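Garment Handling and Sorting, Phase 2
Progress report, March
Prepared by: Žydrūnas Jõgi
For: Mohammed-Awal Quaye, Volluvano

1. Work in the period

The Bikent line now covers knitwear and mixed casual clothing. Intake to date stands at 3801 items. Of the 104 item types in the agreed list, 68 have a written folding sequence. The remaining types are mostly soft garments with gathered or elasticated parts, which do not lie flat on the first pass and need an extra smoothing step before the first fold.

2. Work surfaces

Two surfaces are in use. The green one carries a white grid, and fold lines are set against it. The light gray one is plain and sits in a corner between a white panel and a printed plastic sheet. Pieces are placed on either surface unfolded.

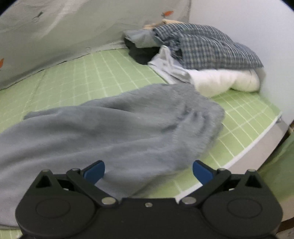
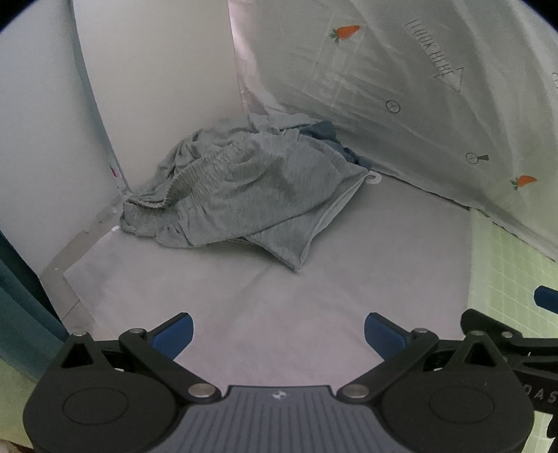

Crumpled gray garment and crumpled light gray cloth: on the green grid surface (first) and on the plain gray surface (second).

Gray on light gray gives weak contrast at the hem. On the green surface the outline is easier to follow, and the grid helps in squaring up the edges. We propose to move all gray and white items to the green surface and keep the plain one for dark fabrics.

3. Open points

- Plaid shirts: sequence drafted, not yet approved. Karppinen has asked for the collar to be folded last.
- Storage bins from Lukex: 40 ordered, delivery moved to next month.
- Item labels: the current wording does not separate ribbed from smooth knits. A revised list is attached.

4. Next period

Complete the sequences for elasticated garments, then repeat the timing check on both surfaces - same items, same order. No change to the budget is requested.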